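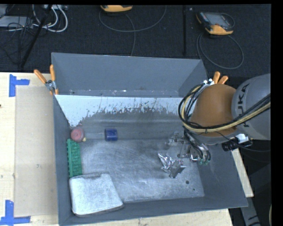
A KUKA arm working over a bin in the layout used for the Biltus kit. The bin is held by orange-handled spring clamps at its far corners.

Biltus (bin-picking kit)

Biltus is a bin-picking kit sold by Karkmont, an automation supplier based in Wilstead. It consists of a gripper, a set of mounting parts, a control computer and a software licence, and is meant to be fitted to an industrial arm the buyer already owns. The arm itself is not included. The kit is used mainly in teaching laboratories and small test cells, where mixed loose items have to be lifted out of a bin one at a time.

History

Work on the kit began as an internal project under the name Salazar, led by Omid Azimi and Carol Ashworth. The first version was built for a single customer and had no written manual. A second version, with a redesigned finger linkage and a shorter hose run, was put on general sale in April 2019. The name was changed at that point, though Salazar still appears in the file names of the control software and in some error messages.

Version 4 was released on May 8, 2021. It replaced the earlier bolt-down bin frame with ordinary spring clamps and moved the calibration routine from a separate program into the main one. Owners of version 3 can fit the newer software, but the older frame has to be measured by hand and its dimensions entered in the settings file.

Design

The gripper has jointed metal fingers driven through linkages. Air is supplied through thin tubes which end in push-in fittings at the gripper. Cables and hoses are run along the outside of the arm and tied in a single bundle, with a loop left at the wrist so that the last joint can turn without pulling. The manual gives the smallest safe loop as 108 mm across.

The bin has sloping sides, which tend to bring round objects back towards the floor, and a raised back panel. It sits on a plain tabletop. Tape marks on the table serve as a position reference when the bin has been taken off for cleaning; Karkmont supplies no locating pins. Paint on the inner slopes wears away with use and is not covered by the warranty.

The control computer is linked to the arm's own controller by a network cable. Manual movement and error recovery are done from the arm maker's handheld controller, and the kit adds no pendant of its own.

Operation

In normal use the operator places objects in the bin, starts a run and leaves the working area. The software chooses a grasp point, lowers the gripper and closes the fingers. If the finger position shows that nothing is held, the arm withdraws and another point is chosen. After four failed attempts on the same item the run stops and waits for the operator.

Karkmont recommends a sparse load for first trials, with items of differing shape and surface: cylinders, flat boxes, textured objects and crumpled foil are all listed in the manual. Shiny materials are treated as a separate group, as their reflections can be confused with those of a bare metal bin floor. A setting named "bright floor" lowers the weight given to highlights, at the cost of slower planning.

Reported performance

The most detailed account of the kit is a bench report by Evie Pickering and Barry Greenwood, who ran version 4 for a total of 508 pick attempts. Of these, 76 failed. Most failures involved flat items lying against a wall, where the fingers could not get down on both sides. Foil was picked up more reliably than expected but was often dropped during the lift. The authors noted that cable ties near the wrist needed to be checked daily, and that the clamps held the bin well unless the gripper struck a side wall.

A shorter review by Beverley Sugden was less favourable. She found the gripper sound and the calibration routine clear, but criticised the price of replacement finger joints and the lack of any log export - results have to be copied from the screen.

Supply and support

The kit is sold directly by Karkmont with one day of installation. Spare fingers, tubes and fittings are stocked at Wilstead. Version 2 is no longer supported.

See also

Bin picking
Industrial robot
Robot end effector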